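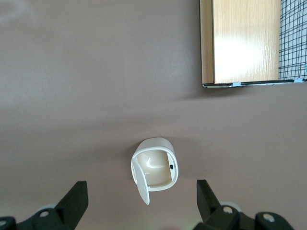

How to clear a child's bedroom without buying more boxes

Most advice on tidying starts with a trip to the shops. I have my doubts. When we lived in Lutham we bought a stack of Skoseck tubs with clip-on lids, and all they did was hide the mess until the next move. So try it this way first, and keep your money.

Start with the floor. Pick up everything and put it on the bed, so that you have to finish before anyone can sleep. Leave the cupboards alone for now.

Make two piles, keep and go. The books usually tell you to add a third for "maybe". I have never seen a maybe pile get smaller, and ours sat on the landing until July.

Go through clothes next. Hold each thing up against the child and ignore the label - sizes vary wildly between shops. Anything too small goes straight in the bag by the front door.

Soft toys are harder. You will read that a child should choose three favourites and give up the rest. I tried it, and we had nearly 2 hours of crying for one bag of toys.

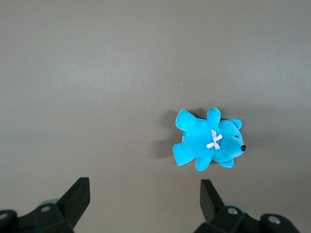 Sotiropoulos replied under the first version of this page that choosing favourites is the wrong way round, and that it went far better to ask which toys could go and stop as soon as the answer was "none". I was not convinced, but it did work on the second attempt.

Put back what is left on the shelves you already own, heavy things at the bottom. Labels are optional - a child who can't read won't use them, and one who can won't either.

Take the bags away the same day. Check first that your charity shop wants toys, as the Prornach one turned ours down at the door.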